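Stenard Shared Workshop
Home | Membership | Equipment | Build Guides | Contact

Palero Tabletop Arm Build: Frequently Asked Questions

This page answers the questions most often received by the workshop office from members who are building the Palero arm, either on our premises or at home. Members should read it together with the build guide and the workshop safety rules.

Who may take part in the build?

Any member who has completed the basic tools course may reserve a build bench. Members under 18 may take part when accompanied by a parent or guardian who is also a member. No prior experience with robotics is required, although some familiarity with soldering is helpful.

May I build the arm at home?

Yes. The parts list, the cutting files and the control software are available to all members. Home builders may bring a partly finished arm to the workshop for inspection during open hours. Please do not bring an arm that is connected to a battery.

How much does the build cost?

The materials fee is $300 for members who purchase the full parts set through the workshop. The fee covers motors, bearings, fasteners, the control board and the wrist camera. It does not cover a computer. Members who already own suitable motors may purchase the remaining parts for $175.

How long does the build take?

Most members complete the mechanical assembly in around nine evening sessions. Wiring and calibration take additional time, which varies a good deal from one builder to another.

Which tools do I need?

A set of metric hex keys, a small torque screwdriver, a soldering iron, wire strippers and a multimeter are sufficient for assembly. The finger parts are printed. Members without access to a printer may submit a print request at the front desk. Requests are filled in the order received.

What power supply should be used?

Use only the supply named in the parts list. Substitutes have caused voltage drops when several joints move at once, and the control board then restarts without warning. All supplies used on workshop premises must be checked at the front desk before first use.

Is an emergency stop required?

Yes. Every arm operated in the workshop must have a working stop button within reach of the operator. The button must cut power to the motors and must be tested at the start of each session. We strongly advise home builders to follow the same rule.

Can the workshop help with software?

Bench assistance is limited to installation, calibration and the sample programs. Questions about the Jivbridge motion library should be posted to the members' message board, where other builders can also read the replies. Please state the software version and include the full error message.

How should I prepare a table for handling trials?

Clamp the base before placing anything within reach of the arm. Begin with light household items, and leave enough clear space for both fingers to close without touching a neighboring item. Bowls and a dish rack make a suitable first trial.

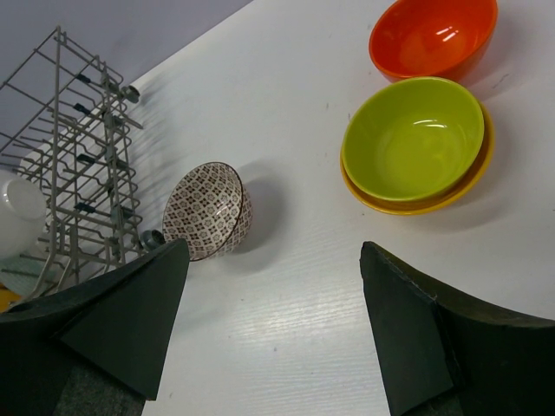
Start at the lowest speed setting and raise it only after the arm has completed the same movement several times without a fault. Nested bowls should be attempted after single bowls, as the fingers may catch two rims together. Wire racks call for particular care. A fingertip that enters a rack opening at an angle can bind there, and the motors will continue to pull until the current limit is reached.

Why does the gripper close beside the item?

The usual cause is a camera that has shifted on its mount. Tighten the mount and repeat the wrist calibration. If the error remains, check that both fingers travel the same distance from the center position.

How often should the fingers be inspected?

Inspect them before each session. Replace any finger that is cracked or loose at the base. Surface wear alone is not a reason for replacement.

Where may I store an unfinished arm?

Labeled bins are available in the Fitzsimmons Room. Bins not renewed by the end of February are cleared, and their contents are moved to the front desk.

How do I reserve a build bench?

Reservations are made through the Equipment page. Cancellations should be entered before noon on the day of the session.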